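くらしの相談ひろば > 健康・医療 > 検査・予防接種

集団接種の会場が遠くなりました。かかりつけ医に切り替えられますか

2022年6月

市から3回目の接種の案内が届きました。前回まで使っていた駅前の会場が3月で終わっていて、次からは町はずれのジュルトソープ(Jultthorpe)という商業施設の2階になるそうです。駐車場は広いようですが、うちは車がなく、バスを乗り継ぐと片道でかなりかかります。

同居の母も一緒に受ける予定です。母は足が悪く、長く並ぶのは難しいです。近所の内科でも打てると聞いたのですが、案内の一覧にはその内科の名前がありませんでした。すでにネットで商業施設のほうを二人分予約してあります。

知りたいのは次の点です。
・一覧にない医院でも受けられるのか
・予約を移すとき、先に今の予約を取り消すべきか
・商業施設の会場に行く場合、付き添いは中まで入れるのか
・接種券は前の住所のままでも使えるのか(1月に市内で引っ越しました)

コールセンターには二度かけましたが、つながりませんでした。同じ会場に行った方がいれば、待ち時間も教えてください。 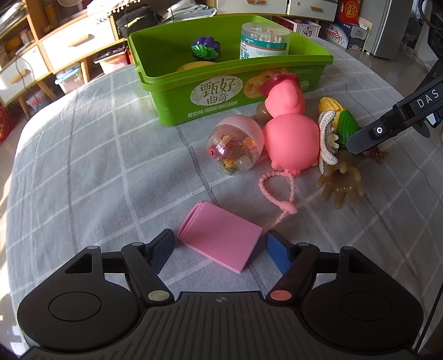 Jurine
健康・医療カテゴリ 回答協力メンバー

順番に書きます。私は自治体の職員ではないので、最終的には市の窓口で確認してください。

一覧にない医院について。市が配る一覧は、名前の公開に同意した医院だけを載せていることがあります。うちの市では、かかりつけの患者だけを受け付ける医院は載っていませんでした。ですから、一覧になくても電話で聞く価値はあります。聞くときは「そちらに通っている者ですが、3回目の接種は受け付けていますか」と、通院歴があることを先に言うと話が早いです。お母さまだけがその内科に通っていて、質問者さんは初診という場合は、お母さまだけ可と言われるかもしれません。

予約の移し方。先に内科の予約を取り、日時が決まってから商業施設のほうを取り消してください。逆の順だと、内科で断られたときに枠がなくなります。ただし、同じ予約システムを使う医院の場合は、一つの接種券番号で二つの予約が入らない仕組みになっていることがあります。そのときは画面に「予約済み」と出て先に進めません。内科に事情を話し、仮に枠を押さえてもらえるか聞いてから取り消すのがよいと思います。

二重に予約したまま当日行かないのは避けてください。取り消しはネットなら前日まで、電話なら当日の朝まで受けるという自治体が多いようですが、質問者さんの市の期限は案内の裏面に書いてあるはずです。二人分の予約は一人ずつ取り消します。片方だけ残っていることに気づかない人が結構います。

付き添いについて。歩行に手助けがいる方の付き添いは、一人までなら入れる会場がほとんどです。今回はお二人とも接種を受けるので、同じ時間帯の枠になっているかどうかのほうが大事です。枠がずれていると、受付で「時間になったら来てください」と言われて別々に待つことになります。予約確認の画面で時刻を見ておいてください。車いすを貸し出しているかどうかは会場によります。

接種券の住所について。市内での引っ越しなら、転居届が済んでいれば券はそのまま使えるのが普通です。予診票の住所欄には今の住所を書きます。印字されている場合は二重線で消して横に書けば通りました。本人確認書類のほうも新しい住所になっているか見てください。別の市町村から移ってきた場合は話が違い、券の再発行が必要です。

最後に、バスのことです。高齢の方を対象に、会場までの送迎やタクシー代の補助を出している市があります。担当が接種の課ではなく高齢福祉の課になっていて、接種の案内には書かれていないことがあります。コールセンターがつながらないなら、市役所の代表番号にかけて高齢福祉の係を頼んでみてください。代表番号は比較的つながります。

補足:内科に電話するなら午後の診療が始まる前がよいです。朝は診察の予約の電話で混みます。 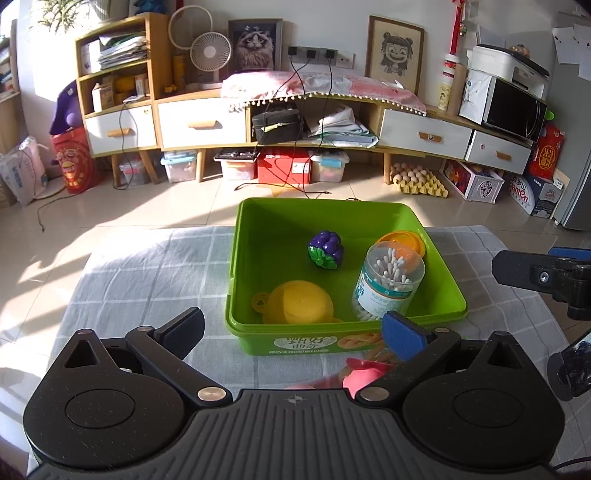 別の回答

karagiannis
一般会員

先々週、ジュルトソープで受けました。おおよそ25分で全部終わりました。そのうち15分は打った後の待機なので、並んだ時間は短かったです。土曜の午後です。平日は分かりません。

2階ですがエレベーターがあります。正面入口からだと遠いので、バス停側の入口から入って右に進むとすぐです。案内の地図には正面入口しか書いてありませんでした。エレベーターを降りたところに係の人がいて、接種券と予診票を持っているか聞かれます。予診票は家で書いていったほうがいいです。記入台は立って書く高さでした。

列の途中に椅子がありました。足の悪い人は最初に言えば先に座らせてもらえるようです。前にいた方がそうしていました。付き添いの人も一緒に入っていました。

バスは9番が施設の前に止まります。帰りの便は夕方になると減るので、先に時刻表を見ておいたほうがいいです。

体温は家で測って書きましたが、入口でもう一度測られました。肩の出しやすい服で行ってください。

別の回答

jendora
一般会員

うちは近所の医院で受けました。一覧には載っていなかったけど電話したら普通に予約できました。曜日が決まっていて、何人か集まらないと打てないとのことで、日を一度変えられました。急ぐなら会場のほうが早いかもしれません。

ワクチンの種類は選べませんでした。前と同じがいいなら予約のときに聞いてください。

質問した人からのお礼

皆さまありがとうございます。内科に電話したところ、母は通院しているので可、私は初診なので今は受けていないとのことでした。母の分だけ内科で予約を取り、会場の予約はその後に母の分を取り消しました。画面には「予約済み」は出ず、内科は別の台帳で管理しているそうです。

私は予約どおり会場に行きます。バス停側の入口の話は助かりました。送迎の補助は高齢福祉の係に聞きましたが、うちの市では会場へ行く人だけが対象で、医院は対象外でした。内科は歩ける距離なので問題ありません。

券の住所は二重線で直してよいと窓口でも言われました。訂正印はいらないそうです。

この相談は受付を終了しました。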